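Turnstead Household Waste Diary

A data card for the diary tables, release 3

Summary

The Turnstead Household Waste Diary is a set of written records kept by 164 households over two weeks in August. Each household weighed its kitchen waste at the end of every day and wrote down the weight, the bin it went into and a few words on what was in it. The records were typed up, checked and put into three plain CSV files. The towns covered are Turnstead, Jotham and Partington.

The data is meant for people who plan collection rounds, teach basic statistics or want a small real data set with messy text in it. It was not drawn as a random sample and should not be used to estimate totals for any of the three towns.

What is in the files

households.csv has one row per household: an ID, the town, the number of adults, the number of children, the type of home and the collection day.

days.csv has one row per household per day. It holds the weight of general waste, the weight of recycling and the weight of food scraps, all in grams. A blank means the household did not weigh that bin. A zero means they weighed it and there was nothing to record. Please keep the two apart when you load the file, as some spreadsheet programs turn blanks into zeros without asking.

notes.csv has the free text. There are a little over 2,000 notes, most of them under ten words long. Spelling has been left as written. Place names, surnames and phone numbers were taken out by hand and replaced with a single underscore.

How the weights were taken

Every household was given the same model of hanging scale and a printed sheet. They were asked to lift the full liner out of the bin, hang it from the scale, write down the number and then tie the liner and put it out or put it back. The weight of the liner itself was not subtracted. It is small next to the daily totals, but it matters on days with very little waste, and you may see a run of low readings that are mostly liner.

The scales read in steps of 50 grams, so all weights are multiples of that. Two households used their own kitchen scales and their readings were rounded to match. They are flagged in households.csv in the column own_scale.
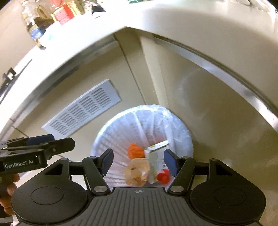 Bins were sorted into general, recycling and food by the household, following the rules of their own town. These rules differ. Jotham takes soft plastic with the recycling, and the other two towns do not. A bread bag is therefore general waste in Partington and recycling in Jotham. We did not try to correct for this. If you need figures that can be compared across towns, use the sum of the general and recycling columns.

Cleaning

Sheets were typed in twice and the two versions compared. Where they differed, we went back to the paper. In 49 cases the handwriting could not be read and the weight was left blank, with the code U in the status column.

Weights above 15 kilograms were checked against the notes. Most were clear slips, such as a decimal point left out, and were fixed. A few were real — one household cleared out a chest freezer — and were kept as they were.

Known problems

The first Monday is thin. Sheets reached part of Jotham a day late, and those households start on the Tuesday.

Food scraps are under-recorded in homes with a compost heap. Some people weighed the caddy before emptying it and some did not bother. The column compost tells you which homes have a heap, but not what they did with it.

Glass is missing for Partington, where it is taken to a bottle bank and was never weighed.

The notes are uneven. Some households wrote a full list every day and others wrote "usual" for two weeks. Counts of words such as "wrapper" or "peel" say more about the writer than about the bin.

Changes in this release

Fixed the collection day for nine homes in Turnstead.
Renamed the column kids to children.
Removed a duplicate sheet from Jotham.
Added the status column to days.csv. Older scripts that read columns by position will need a small change.

License and citation

The files may be copied, changed and shared for any purpose, as long as the source is named. Please cite them as: Turnstead Household Waste Diary, release 3, Cliltberg Data Store.

Corrections can be sent through the issues page of the store. Include the household ID and the day number, and say which file you were reading.

Last updated 21st May.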